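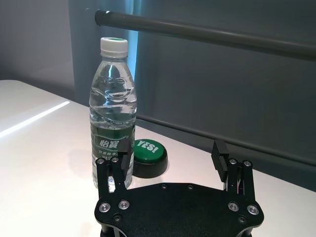

Single-serve water bottle

A single-serve water bottle is a small, sealed container of drinking water intended to be emptied by one person and then discarded, returned, or recycled. Most are made of polyethylene terephthalate (PET), a clear and lightweight plastic, and are closed with a screw cap of a different plastic. The term is used in packaging and retail to separate such bottles from family-size bottles and from the large containers placed on water dispensers. Reusable bottles, even when they hold the same amount of water, are treated as a separate class of goods.

Contents
1 Names
2 Body
3 Closure
4 Label
5 Filling and fill level
6 Sizes
7 Handling and storage
8 Collection and recycling
9 See also

Names

In everyday American speech the item is simply a bottle of water or a water bottle. The second name is also used for empty reusable bottles, and trade documents therefore prefer "single-serve" or "portion bottle." The Tallport Packaging Glossary lists "still pint" as an older regional term for a small bottle of noncarbonated water. The same source notes that bottles for carbonated water are usually entered under soft drink containers, as their construction is closer to that of a soda bottle.

Body

The body is formed from a preform, a short, thick-walled tube of PET that already carries the finished neck and thread. The preform is heated, stretched lengthwise with a rod, and blown outward with compressed air against the walls of a mold. Stretching in two directions aligns the plastic and gives a thin wall considerable strength. The neck is not stretched and remains the thickest part of the bottle. A molded ring below the thread supports the preform and the finished bottle as they move along the production line.

Bottles for still water have no internal gas pressure to hold the wall firm, and the shape of the wall must do much of this work. Horizontal ribs resist squeezing and keep the body from folding when it is gripped. Waves, panels, and slanted grooves serve the same end and also give a brand a recognizable outline. In a filled bottle these surfaces act as a series of small lenses, bending light and distorting whatever stands behind the bottle.

The base is molded last in the sense that the plastic reaches it at the end of the blowing stage. In still water bottles it is usually a shallow dome with short radiating ribs. Bottles for carbonated drinks more often have a base with several feet, which withstands pressure better. The small mark at the center of the base is left by the injection point of the preform.

Closure

The usual closure is a one-piece screw cap, commonly of high-density polyethylene or polypropylene. Its side carries fine vertical ridges, also called knurling, that improve the grip. A band below the cap is joined to it by thin bridges of plastic. The bridges break when the cap is first turned, leaving evidence that the bottle has been opened. On tethered caps the band and cap stay connected by a hinge or strap after opening.

White, blue, and clear caps are widespread. The flat top may be plain, embossed, or printed with a small logo, and promotional codes are sometimes printed on the inside. Sports closures, with a pull-up or flip-top spout, are found mainly on larger single-serve bottles and on bottles sold for children.

Label 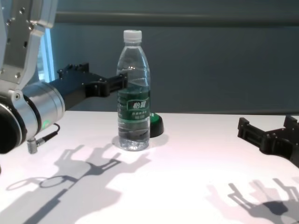

The label identifies the brand and carries the information required by law in the place of sale, such as the volume, the source or type of water, the name of the producer, and the date marking. It is most often a strip of thin plastic film wrapped around the body and glued where the ends overlap. Sleeve labels, which are shrunk onto the bottle with heat, cover a larger area and can follow a curved surface. Designers generally place the brand name in large characters on a contrasting ground and keep the required text small: a bottle bearing the Chinese brand name 怡宝, for instance, has a dark green wraparound label with the name in white inside a lighter rectangular panel and smaller lines of white text underneath. The rest of the bottle is left clear, and the water remains visible above and below the label.

Green, blue, and white are among the colors most often used for still water. Some producers have removed the label altogether and mold the name into the wall of the bottle. Multipacks of such bottles carry the required information on the outer wrap, and the bottles inside them are usually not intended for individual sale.

Filling and fill level

Rinsing, filling, and capping are normally carried out in one enclosed machine. The bottle is held by the neck and filled by volume, by weight, or to a set level. A space is left between the water and the cap, known as the headspace. It allows for expansion in warm conditions and reduces spilling when the bottle is opened. 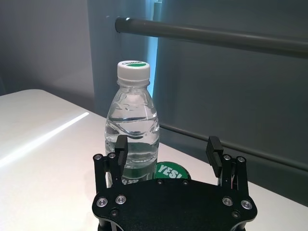

Photograph: Yolanda Paucar

The fill line of a small bottle commonly lies at the shoulder or in the lower part of the neck. The position depends on the shape of the bottle as well as on its volume, and two bottles of equal content may show quite different levels. Some producers add a drop of liquid nitrogen just before capping. The nitrogen turns to gas and presses lightly on the wall from within, which makes a very thin bottle firmer to hold and easier to stack.

Sizes

Sizes vary by country and by the type of sale. A 330-milliliter bottle is common in catering, meeting rooms, and hotels. The half-liter bottle is the standard size for vending machines and multipacks in many markets, and in the United States it is generally labeled 16.9 fluid ounces. Bottles above one liter are rarely classed as single-serve.

Handling and storage

Filled bottles are shipped upright in shrink-wrapped trays or cartons. Producers recommend a clean, cool place out of direct sunlight. Bottles should be kept away from fuel, paint, and strong cleaning products, as PET is not a complete barrier to vapors and the water may take on a foreign taste. Freezing expands the water and may split the bottle or lift the cap. A date printed near the neck or on the label may be a best-by date, a filling date, or both.

Collection and recycling

Clear PET is among the more readily recycled plastics. It carries the resin code 1. In places with a deposit program, the empty bottle is taken to a store or a return machine. Elsewhere it is collected with household recyclables. At the sorting plant bottles are separated by color and material, ground into flakes, and washed. Flakes of the cap material float in water while PET sinks, and the two can be divided in a tank.

Guidance on caps has changed over the years. Many programs now ask that the cap be screwed back on the empty bottle, as loose caps are small enough to fall through sorting screens. A count at the Trondarow sorting hall, published by the Rolby Materials Survey on Thursday, March 25, 2021, recorded 1,112 single-serve water bottles, of which 968 arrived with the cap in place. A further 25 bottles still held enough water to be removed from the line by hand. The survey did not include bottles with sleeve labels, which were handled on a separate line.

See also

Bottle cap
Drinking water
Headspace
Polyethylene terephthalate
Rangel neck gauge
Water dispenser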